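Nimer Colheita 2 – conjunto de punho para recolha de demonstrações

Fabricante: Pladwood
Referência: 1045
Disponibilidade: por encomenda
Ficha revista em 1 de julho de 2022

O Nimer Colheita 2 junta uma câmara de punho, um suporte e o programa de gravação. Serve para registar demonstrações teleoperadas que depois alimentam uma política de imitação. O fabricante fala em «robôs que aprendem numa tarde». Nós vendemos o conjunto e não assinamos a frase. Uma tarde chega para gravar; treinar, descobrir que metade dos episódios começa com a garra no mesmo sítio e gravar outra vez leva bem mais.

Torbjørn Aasen, que faz os ensaios na nossa oficina, montou-o em março e registou 185 episódios com louça e recipientes de uso corrente sobre uma mesa cinzenta. Deitou fora 46. Uns tinham pausas longas do operador, outros acabavam antes de a peça estar pousada. O programa marcou todos como válidos, e por isso aconselhamos a não confiar no indicador verde de qualidade.

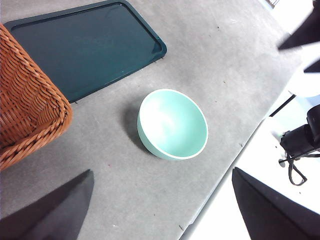
A vista de punho tem vantagens conhecidas: acompanha a aproximação e mostra os dedos da garra junto do objeto. Também tem limites que o folheto omite. Com luz forte de um dos lados, o fundo fica queimado e perde-se informação para lá da borda da mesa. Um cesto ou um tabuleiro podem ficar só parcialmente visíveis. Quem precisa do contexto inteiro deve contar com uma segunda câmara fixa, vendida à parte – e o preço anunciado pela Pladwood não a inclui.

O que vem na caixa
Câmara de punho com cabo
Suporte metálico e parafusos
Licença do programa de gravação para 2 postos
Guia de calibração, só em inglês

Compatibilidade
Testado por nós com a garra paralela Tsuchiya. O adaptador Bikex encaixa, mas ganhou folga durante os ensaios e obrigou a repetir a calibração.

Não recomendamos a compra a quem ainda não definiu a tarefa. Variar a posição das peças, a luz e o ponto de partida do braço continua a ser trabalho do operador, e nenhuma opção do menu o faz por ele. Pedidos de demonstração pelo formulário de contacto, com indicação do modelo do braço.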